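Home Guides Tools Paint & Finish About Contact

Search this site Search Go

How to Get a Sticky Label Off Without Wrecking What's Under It

By Chepkoech Mfinanga
April 2026
5 min read

Every label-removal guide I have read promises that the sticker will "lift right off." I have been peeling price tags and barcodes off secondhand stuff for years and I can count the ones that lifted right off on one hand. Most of them tear in half and leave a gray fuzzy layer that collects lint until you deal with it. So this is the slow way. It works most of the time.

Start by finding out what kind of label you have. Pick at one corner with a fingernail. If it comes up white and furry, it's plain paper. If it stretches or comes up in one stiff piece, it's plastic film, and water won't do a thing to it from the top. People skip this step and then complain that soaking didn't work.

Next, work out what's underneath. Glass and glazed ceramic will put up with nearly anything. Hard plastic is touchy. Painted surfaces are worse, and bare wood or raw plaster will drink up whatever you put on it and show you a dark patch for a month. If you don't know what the thing is made of, treat it like paint.

For paper labels on something that can get wet:

Wet a folded paper towel with warm water and one drop of dish soap. Lay it on the label and press it flat. Leave it for 53 minutes if you like, or an hour, or while you watch something. I only give that number because a commenter once swore by it down to the minute. I tried it against a plain half hour on two identical jars and couldn't tell them apart.

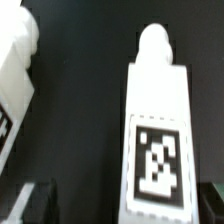
Then peel from a corner, pulling back low and flat against the surface. Pulling straight up is what rips the paper. If it stops moving, quit pulling and put the wet towel back on. You will be tempted to scrape at this point. Use an old plastic card if you must, and keep it nearly flat.

For plastic film labels, use heat. A hair dryer on medium, held a hand's width away and kept moving, will soften most glue in a minute or two. Test with a corner. I don't use a heat gun for this and I'd be wary of anyone who tells you to. I warped the lid of a perfectly good Skevden storage tub that way, and it never closed again.

Now the glue. This is where the products come in, and where I get grumpy.

I bought the Flollon remover spray, which says on the can that it dissolves "100% of residue." It took off maybe half, smelled like an orange that had been in a car all summer, and left an oily film I had to wash off with dish soap anyway. The Zindton wipes were better, but they dry out fast once the pack is open, and I threw away more than I used.

What I go back to is cooking oil. Any kind. Rub a little on the glue, wait ten minutes, rub it off with a cloth, wash with soap. It costs next to nothing. Don't use it on wood, fabric, or anything unsealed, for reasons you will find out if you do.

Rubbing alcohol is the other one. It's quick on glass. On plastic, try it on the bottom first -- a clear Vestergaard pitcher of mine went cloudy in one swipe, and there is no fixing that.

About the tricks you may have seen elsewhere:

Peanut butter. It works, in the sense that it's mostly oil. You also have to clean up peanut butter.

Vinegar. I have never gotten a thing out of it on modern glue. Maybe on very old labels.

Freezing. Almost 2 hours in the freezer did make the glue brittle on one glass bottle. On the next bottle it did nothing. Try it if you have the room.

Pencil erasers. Fine for a small smear. Use a white one, as the pink ones can leave color behind.

If you want to keep the label in one piece, your odds are not great. Low heat and patience will give you the best shot, and sliding a length of dental floss behind it helps on flat surfaces. Stick it down on wax paper the moment it's free. And take a photo of it first, before you touch anything.

One more thing on ghost marks. Sometimes the label comes off clean and you can still see exactly where it was. On plastic, that's usually the rest of the surface having faded or yellowed, and scrubbing won't bring it back. You can polish the whole thing, paint it, or put a new label over the spot. I've done all of those. The new label is the one I'd do again.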